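Kurix 手持采集夹爪评测:家庭布料类任务的示范数据采集

评测对象:Kurix 双手采集套装(两只手持夹爪、鱼眼相机模块、标定板、采集软件)
用途:为模仿学习策略采集双手操作示范
发布日期:2025-11-30

一、背景

我们组此前采集双手示范用的是主从遥操作台。台子精度够,但搬不动,数据全部来自同一间实验室,训练出的策略换一个房间成功率就明显下降。今年的任务以布料和床品整理为主,需要大量不同住家环境下的样本,因此采购了一套 Kurix,同时借来 Skorketti 的同类产品做对照。

测试期间共录制 3000 段示范,分布在 25 个住家环境中,任务包括提起、展开、对折、悬挂和床面铺平。以下结论只针对布料类任务,刚性物体抓取没有系统测试。

二、结构与手感

夹爪主体为黑色外壳,手指为黄色锥形片,片上开有长条镂空槽。手指具有一定柔性,夹布时会顺着布料厚度贴合,捏单层薄布的边缘时容错较好。手指根部的侧臂刚性足够,连续使用后没有出现可感知的松动。

单只重量实测 522 克。单次录制不到一分钟时没有负担,连续采集一小时以上,前臂外侧会有酸胀感。重心偏前,手腕需要持续抵消下坠力矩,这一点 Skorketti 处理得更好,它的电池放在握把底部。

扳机行程偏长,回弹偏软。好处是开合量可以连续控制,录到的夹爪宽度曲线比较平滑;缺点是快速松开时手指回位有滞后,抖布、甩布这类动作会在宽度信号上留下一小段拖尾。后处理时需要把这一段单独标出,否则策略会学到过晚的松手时机。

三、视野与双手可见性

相机在夹爪后方,朝手指方向拍摄,成像为圆形鱼眼画面,四角为黑色。视场大,对布料任务有直接好处:夹持点附近的细节和远处的床面、墙面能同时入画,位姿估计可用的特征点较多。代价是边缘畸变严重,直线结构在画面外圈弯曲明显,做几何相关的处理前必须先去畸变。

双手任务中更关键的是另一只夹爪能否进入画面。两手间距在肩宽以内时,对侧夹爪通常可见,两路轨迹的相对位姿可以互相校验。间距再大,或者布料垂在两手之间形成遮挡,就只能依赖各自的里程计结果。

机身编号标签和二维码贴在后侧,位于相机视野之内。每段录像都自带设备编号,整理数据时可据此核对左右手文件,比依赖文件名可靠。

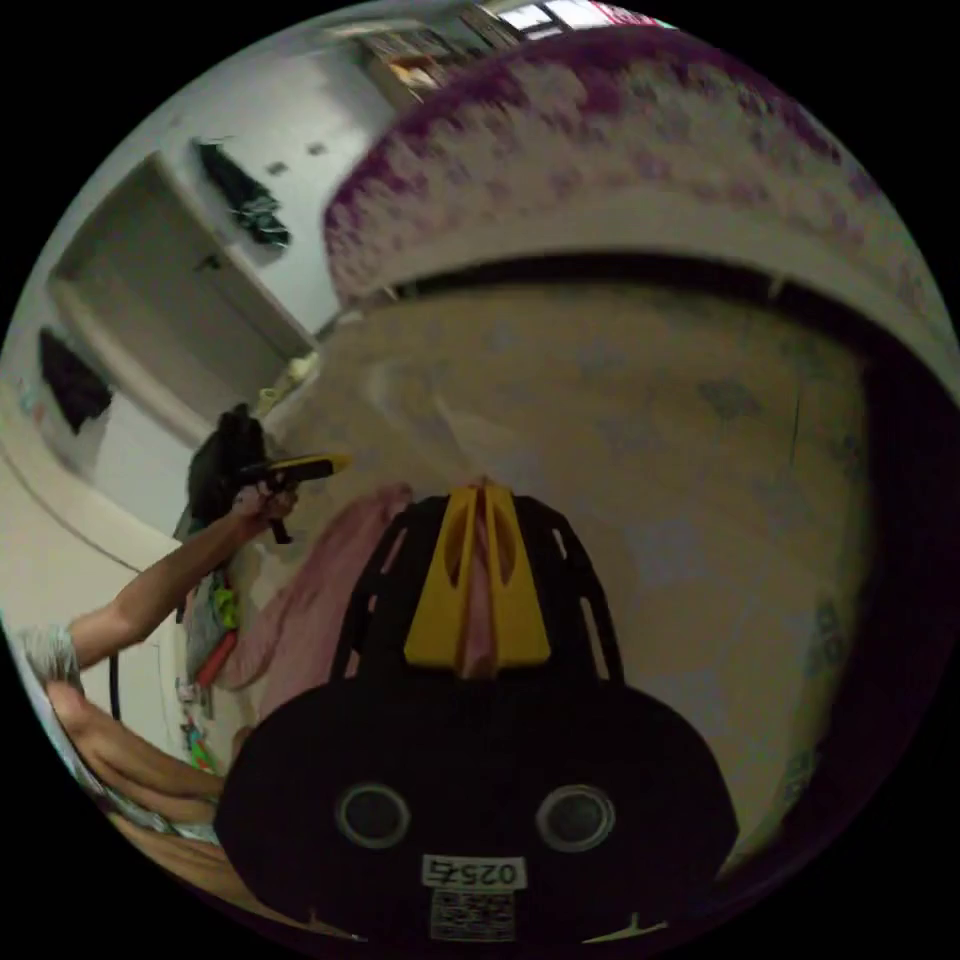 四、定位稳定性

定位采用视觉惯性里程计,开录前需缓慢扫视房间完成建图。在书架、挂衣、门框等结构较多的房间里,建图一次通过的比例很高。困难出现在大面积浅色平面前:素色床单占据画面大部分时,特征点数量骤减,轨迹会出现跳变。

3000 段中,有 314 段因轨迹丢失或跳变被剔除。逐段检查后,失败主要集中在三种情况:

1. 俯身靠近浅色床面,画面外圈也没有纹理可用。
2. 布料被提到相机前方,遮住大部分背景。
3. 窗户直射进画面,自动曝光把室内压暗。

第一种情况可以通过铺一条有花纹的毯子缓解,只要毯子留在视野边缘即可,不必铺满。第二种情况没有好办法,只能放慢动作,让背景至少露出一侧。第三种情况在软件里锁定曝光后基本消失,但锁定选项藏在二级菜单,默认关闭,建议厂家改为默认开启。

五、软件与数据格式

采集端软件可用,谈不上好用。左右两路视频的时间同步靠开录时扫描屏幕上的动态码完成,漏扫不会报错,要到导出阶段才发现两路偏移。我们在流程中加了一步人工确认。

导出格式包括原始视频、末端六自由度轨迹、夹爪宽度和时间戳,字段说明完整,可以直接接入常用的扩散策略训练代码。Drolari 格式的转换脚本由官方提供,转换后的宽度单位有误,毫米被写成了米,使用前需自行修正。固件升级后此问题仍然存在。

标注部分不在套装内。我们用自己的工具做分段和质量打分,每段分为接近、夹持、操作、释放四个阶段。布料任务的释放时刻边界模糊,标注员之间的一致性偏低,目前以夹爪宽度信号为准,人工只修正明显错误。

六、与 Skorketti 的对比

Skorketti 更轻,定位更稳,内置了第二颗广角相机用于里程计。但它的手指为硬质平板,捏薄布经常打滑,需要自行更换指片;每只的价格也更高。以桌面刚性物体为主的团队可优先考虑 Skorketti,以布料为主则 Kurix 的手指设计省去不少改装工作。

Iglesias 也有一款手持夹爪,因不支持双手同步录制,未纳入对比。

七、采购前需注意

左右手夹爪机械结构相同,但标定参数各自独立,互换使用后必须重新标定。手指片属于消耗件,镂空槽的根部最先出现发白,建议随首批订单备两套。存储卡写入速度不足时会丢帧,软件只在日志里提示,界面上没有任何警告。

连接线为细线,走线没有固定卡扣,手臂抬高时会垂下来,偶尔钩住衣架或床角。我们用魔术贴把线固定在前臂上,录制前逐一检查。

我们已追加订购两套,下一阶段转入衣物分类和叠放任务,曝光锁定和同步确认两项写入采集手册。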